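# Candareck 抓取规划与腕部感知软件

适用于双指平行及连杆式夹爪的控制、感知与规划套件,当前版本 2.10
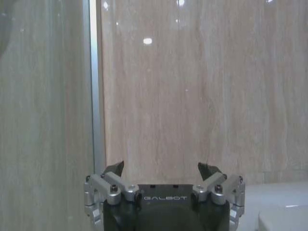

Candareck 是 Drotden 公司开发的一套机械臂末端软件,运行在机器人自带的工控机上,负责从腕部相机取图、估计可用空间、生成接近路径,并把开合指令发给夹爪控制器。软件面向室内服务场景:卫生间、厨房、客房、走廊。这类空间的麻烦主要在表面材质上。高光石材会把顶灯映成一个个亮斑,深度相机在亮斑处常给出空洞或者假的凸起;玻璃隔断后面还能看到同样的墙纹,单靠彩色图像很容易把玻璃当成墙面的延续。像图中这样,左侧是玻璃板和一条竖向的银色铝边,中间和右侧是带反光的米色石纹墙,夹爪两指张开、指间没有物体,软件需要先把铝边识别为玻璃的边界,再决定手腕能往左偏多少。Candareck 的表面分类模块就是针对这种情况编写的。

## 主要模块

### 表面分类(Rebane)

Rebane 对每一帧腕部图像输出四类标签:不透明哑光、不透明高光、透明、未知。标签与深度图对齐后写入局部地图。标为透明的区域一律按实体障碍处理,不参与抓取候选的生成;标为高光的区域,其深度值由邻近的可信像素拟合平面后补齐。拟合残差超过阈值时,该区域转为未知,规划器会绕开,或者请求手腕换一个角度再看一次。

模型的内部训练集含 3,918 组腕部视角图像,均为室内采集,其中卫生间和淋浴间的比例最高。户外强光场景不在支持范围内。

### 自身遮挡掩膜

腕部相机的画面下方总会有夹爪本体。指尖、连杆、侧板随开合角度移动,固定掩膜不够用。软件读取夹爪关节角,按几何模型实时投影,把属于夹爪的像素从点云中去掉。金属连杆表面容易产生杂散深度点,掩膜边缘默认向外扩 10 个像素,可在配置文件中修改。

更换指尖后必须重新导入几何模型。沿用旧模型时,指尖会被当成紧贴手腕的障碍,规划器将持续返回“无可行路径”。

### 接近路径规划

规划器接收目标位姿和局部地图,输出手腕的接近、对准和退出三段轨迹。每段可分别设定速度上限和最小间隙。靠近陶瓷洁具时建议启用“软接触”模式,该模式在最后一段降低速度,并监测关节电流,电流越限即停止并沿原路退回。

规划器不做全身运动规划。底盘与躯干的位置由上层系统给定,Candareck 只在给定的基座位姿下求解手臂部分。

### 调试工具 Darko

Darko 是配套的桌面程序,用于回放现场记录。可同步显示彩色图像、深度图、表面标签、自身掩膜和规划轨迹,支持逐帧前进后退。在任意一帧上修改参数后,可直接重算该帧的标签与轨迹,与原结果并排比较。

记录文件默认只保存触发停止或规划失败前后的数据。需要完整记录时,在配置中将 `record_mode` 设为 `full`,并留意磁盘空间。

## 规格

| 项目 | 内容 |
|---|---|
| 操作系统 | Ubuntu 16.04、18.04(64 位) |
| 中间件 | ROS Kinetic、ROS Melodic |
| 图像输入 | 彩色图与对齐深度图,需带同步时间戳 |
| 标签输出频率 | 13 Hz(启用 GPU) |
| 夹爪接口 | 串口、CAN、EtherCAT |
| 夹爪模型格式 | URDF,网格为 STL 或 DAE |
| 编程接口 | C++、Python |
| 授权方式 | 按机器人授权,离线激活 |

不启用 GPU 时软件仍可运行,表面分类改为单次触发,即手腕静止后才计算一帧。

## 安装与首次标定

1. 用安装包部署运行环境,导入授权文件。
2. 导入夹爪的 URDF,确认关节名称与控制器上报的一致。
3. 启动标定程序,将标定板固定在手臂前方,按提示移动手腕,完成手眼标定。
4. 让夹爪从全闭走到全开,在 Darko 中检查掩膜是否始终盖住指尖和连杆。
5. 在现场用静止画面检查一次表面标签,重点看玻璃边缘和灯光反射处。

第 4 步如果出现掩膜滞后,多半是关节角时间戳与图像没有对齐。检查 `sync_offset_ms`,不要靠增大外扩像素来掩盖。

## 已知限制

- 无边框玻璃的识别依赖反射和纹理偏色,在均匀白墙前可能漏检。建议在上层地图中手工标出此类隔断。
- 镜面目前归入高光类,镜中景物可能生成错误的候选物体。使用前请在配置中划定镜面区域。
- 表面有水膜时,标签可能在高光与透明之间跳变。软件取连续多帧投票,结果会有延迟。
- 同一台工控机最多支持 2 只夹爪同时运行。双臂使用时,两侧地图不自动合并。

## 版本说明

2.10 版于 2019年3月23日发布。本版新增按段设置最小间隙的功能,Darko 增加轨迹并排比较,并修复了 CAN 接口在夹爪断电重启后不能重连的问题。旧版配置文件可直接读取,首次启动时会生成一份备份。

镜面单独分类的功能安排在 9 月的版本中。

## 供货内容

标准授权包括运行库、Darko 桌面程序、接口文档、示例配置,以及一年的版本更新。标定板需另购,也可以按文档附录中的图样自行打印,打印后贴在平整的硬板上使用。

申请试用时请注明夹爪型号、通信接口、腕部相机型号和工控机配置。如果现场有玻璃隔断或大面积抛光石材,请附上一段腕部相机记录,技术人员会先在 Darko 中跑一遍,再随试用授权一并给出建议参数。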